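July 2024

Mernasach bench, marking-out. Continues from the page where Darragh drew up the first layout in pencil.

The pencil grid is gone. It was accurate enough but it couldn't be read under the overhead lights unless you leaned over the table, and leaning over the table is how sleeves end up on the paper and the paper ends up somewhere else. Replaced with painter's tape. Notes below are mostly so the next person can relay it without asking me or Éabha.

**Covering**

Kraft paper, brown, off the Londthorpe roll. Cut long and trimmed in place. The roll set is strong and the sheet wants to go back to a tube, so it was back-rolled over the table edge and then left under the flat steel plates while we did other things. Overnight would be better. We gave it the morning.

Paper grain runs along the roll. Lay it so the curl runs side to side and the ends can be tacked down at the left and right. We had it the other way in March and the front edge kept coming up under people's wrists.

Rónán asked for the covering to be taped all the way around. Tried it on the offcut first. With every edge held, the sheet has nowhere to go when the humidity changes and it bubbles in the middle, which is the part we use. Holding the front and letting the back float is the compromise. Not happy with it, see open items.

**Tape**

Golura blue, from stores. Same tape for long lines and cross lines. There was a partial roll of something narrower in the drawer and I would like it thrown out, it gets picked up by mistake.

Behavior on kraft: sticks well enough to stay, lifts without taking fibers if pulled back flat on itself and slowly. Pulled upward it takes the top layer every time. Repositioning is good for one attempt. After that the adhesive has paper dust on it and the ends start to let go.

Stretch is the main source of error. If you pull a long strip tight between two people it goes down straight and then creeps back, and the ends move off the marks. Éabha's method, which we used for all the long lines:

1. Tick marks at the back and front edges only, with a sharp pencil. No ruled line between them.
2. Anchor the strip at the back mark.
3. Unroll toward the front with the roll held low, no tension beyond what takes the slack out.
4. Sight down it, set the front end, then press from the middle outward with the side of a fist.
5. Card edge along the whole length last.

Cross lines are laid over the long lines. Order matters a little: if the cross lines go first, the long strips bridge at every crossing and there is a small tent on each side. Same thing happens in the other order, but on fewer crossings per strip.

**Pitch**

101 mm, center of tape to center of tape. The odd figure comes from Darragh's spacer, a block of scrap that was meant to be a round hundred and was cut on the wrong side of the line. Having used it for the pencil grid, we kept it. Anyone using a ruler should mark from the spacer first and check against the ruler afterward. I don't want two grids in the record that differ by a saw kerf.

Always measure centers. Edge-to-edge measurement was tried and the tape width wanders where the strip has been pressed hard.

**Datum**
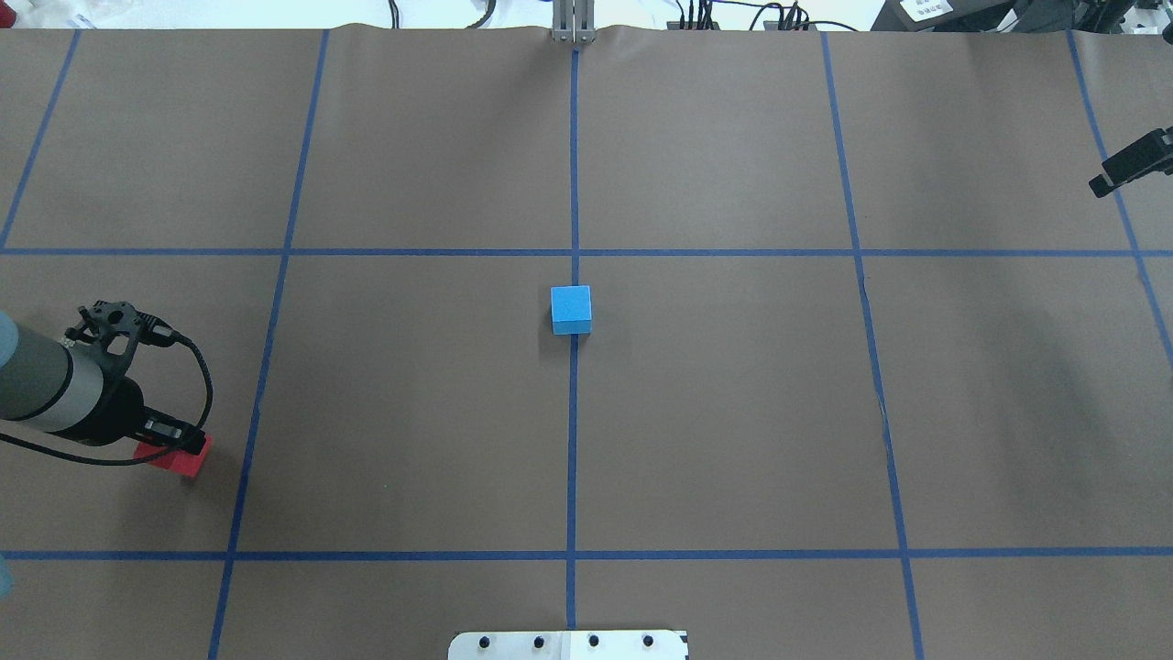
Centers are all taken from one crossing, and everything else is stepped out left and right from it, so errors build up toward the sides where they do least harm. There are five long lines running back to front. The small blue cube is on the middle one, just below where it meets the upper cross line, and we are using that as the reference position for the blue. It is a poor color choice for sitting on blue tape and the lighter top face is what you end up looking for. Philomena wants a yellow one. No objection from me, but the position gets carried over whatever the color. The wavy back edge of the paper is the floating edge described under Covering. It stays clear of the upper cross line, and I have stopped measuring from it.

For naming: long lines are A through E from the left, cross lines are Upper and Lower. The datum crossing is therefore C-Upper. Please stop writing "the middle one" on the sheets. On the pencil layout that meant a square and now it could mean a line, and there are already entries from last week that I can't resolve.

The blocks themselves are from the mixed bag Bogdan Costache brought over from Mac Giolla. Faces are not all square to one another. Before a block goes into use, set it on the glass plate and rock it with a fingertip; if it ticks, put it back in the bag. I did not log rejects.

**Placing on a line**

Worth recording since two of us did it differently. A block can go with its center over the line or with one edge along the tape edge. Edge placement is quicker and the repeat is better, as there is something to butt up to by eye. Center placement agrees with how the positions are written down. We settled on center, and a faint pencil tick on the tape itself where the block edge should come. The tick goes on the tape and never on the paper, so it disappears with the strip when that strip is replaced.

Repeat on placement by hand, same person, same block: within 2 mm when the tick is used. Without it I would not quote a figure.

Block faces pick up a little adhesive if they sit at a strip end that has started to lift. Wipe with a dry cloth. No solvent, it softened the paint on one of the spares.

**Squareness**

Checked with the string method, diagonal against diagonal across one full panel, then the same for its neighbor. A framing square is no use here, as the blade sits up on the tape at one end and not at the other and reads whatever you like. The string wants a second pair of hands. Rónán held the far end.

The panels on the right came out fair. On the left, the A line had drifted at the front. Relaid it. The strip came away in one piece and the paper survived. The second attempt went down slightly proud of the mark and was left.

Time to relay a single long line, once the ticks are there, is about 5 minutes. Most of that is finding the end of the tape.

**Crossings and edges**

Went over the crossings one at a time with the card. Two layers is as thick as it should get anywhere. If a strip runs short, do not splice it at or close to a crossing; pull it and lay a full length. Splices in the middle of a panel side are tolerable, though there aren't any at present and I'd like to keep it so.

Things to look for along the strips:

- Edge slightly lifted or folded under. Usually happens close to a crossing. Press down with the card, working toward the crossing. If it comes back up, leave it until the strip is due.
- Nicks from the knife. Trim strip ends with scissors before laying and this mostly stops.
- Darker tone where strips overlap. Normal, it's the double layer.
- Edges that look uneven. Hand-laid tape is never perfectly crisp over its full length. The center line is what matters.

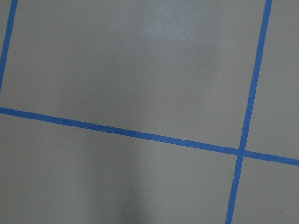

A nick is not by itself a reason to replace a strip. It becomes one when the loose part is big enough to catch a block being slid along the surface, and the test for that is to slide one. Use a spare. Go both ways across the strip, because a lifted corner that lies flat in one direction can stand up in the other.

Specks and small marks on the surface: leave them. I had been rubbing them out and the eraser polishes the area, and under the lights a polished patch shows more than the mark did. If a mark is close enough to a line to be read as a tick, cover it with a dot of tape and note the panel.

**Lighting**

Blinds down for the whole of the afternoon. With them up there is a bright band that moves across the panels and the tape edge nearest the window throws a thin line that reads as a second edge. Overheads only, both banks. Darragh would prefer the desk lamp at low angle for checking lifted edges and he is right that it shows them up well, but it has to be moved away again afterward and it wasn't, twice.

**Consumables**

Enough kraft for a few more coverings. Tape is lower than I expected. The tick-mark pencil is now the only sharp one and lives in the block bag.

**Open**

- Back edge. Try a thin batten laid on top of the paper, not fixed, so the sheet can still creep underneath. Éabha has a length of aluminum flat that may do.
- Change the blue cube for yellow if Philomena gets one. Re-tick C line at the same time.
- Labels for A to E at the front edge. Written on tape, not on paper.
- Recheck diagonals after the heating contractor has been, the room will be open for most of that day.
- Ask Bogdan whether Mac Giolla want the rejected blocks back.
- Cut a proper spacer. Or don't, but decide.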